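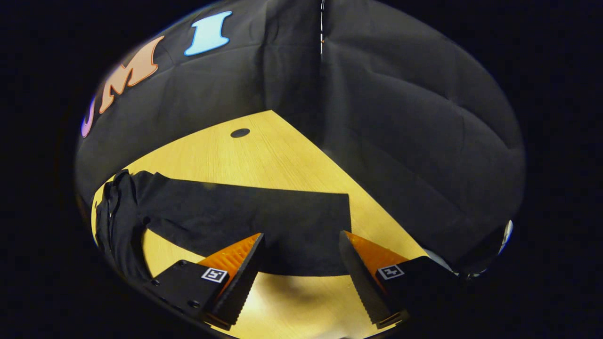

Vemesden Families Get Their Homes on Paper
12/7/21

Could you list everything in your kitchen from memory? How about the garage, or the back half of the hall closet? A lot of Vemesden families found out how hard that is this fall, and they had a surprisingly good time doing it!

The Home Inventory Project wrapped up its first season last week at the Nel Street Library, with 16 households turning in finished inventories. Each one is a room-by-room record of what a family owns, with photos, purchase dates where anybody could find them, and a copy stored somewhere outside the house. The project is run by Jakik Mutual, the insurance office on the square, and you didn't have to be a Jakik policyholder to take part.

Fatima Mabuza came up with the idea after years of sitting across the desk from people who had just had a fire or a burst pipe and were being asked to remember every lamp.

"They'd call me two weeks later and say, 'Fatima, I forgot the sewing machine,'" Mabuza said. "Then a month after that it would be the winter coats. I wanted people to make the list on a nice quiet evening, with a cup of coffee, when nothing was wrong."

So that's what they did. The group met for an hour and a half after supper, starting with the kitchen (everyone agreed that was a mistake — the kitchen has more stuff in it than any other room) and finishing with sheds and outbuildings. Between meetings, families went home and opened drawers. Some people used a phone app, some used a spreadsheet, and one couple filled a spiral notebook front and back and had it copied at the library.

Ayuba Frimpong signed up with his two teenagers and ended up with one of the longest lists in the group. His best discovery was in the basement, where a box marked "cords" was holding his grandfather's trumpet.

"We had the policy for years and I never once checked it against what we own," Frimpong said. "The kids' instruments weren't on there, and neither were my tools. I figured I had maybe $2000 in tools. I was way under."

He called his agent the next morning. Adding the instruments took one phone call and a couple of photos of serial numbers.

Mabuza says musical instruments, tools and jewelry are the things people most often assume are covered in full. Many homeowner policies put a limit on certain kinds of property, and the limit can be lower than you'd think. Renters have the opposite trouble. They often believe the landlord's policy takes care of their belongings, and it generally doesn't. Your own agent can tell you what your policy says, and it's a perfectly normal thing to ask.

If you'd like to get going before the next session, start with one small room. Stand in the doorway and take a picture of each wall, then open the closets and drawers and take some more. Write down the big items first, with the make and model. Keep the receipts you have and don't fret over the ones you don't. When you're done, send a copy to a relative or put one in a safe deposit box, and look it over again once a year. Mabuza does hers in December, after the gifts are put away.

The second season begins after the holidays, and there's already good news on that front — the library in Nudham has asked to host a group of its own, so families on the east side of the county won't have to make the drive. There are 13 spots left in the Vemesden group. It's free, the worksheets are provided, and kids are welcome (they turn out to be great at remembering what's under the beds).

To sign up, stop by the front desk at either library or call the Jakik office during business hours. Bring a copy of your policy to the first meeting if you can find it. If you can't, come anyway, and they'll help you request a new one.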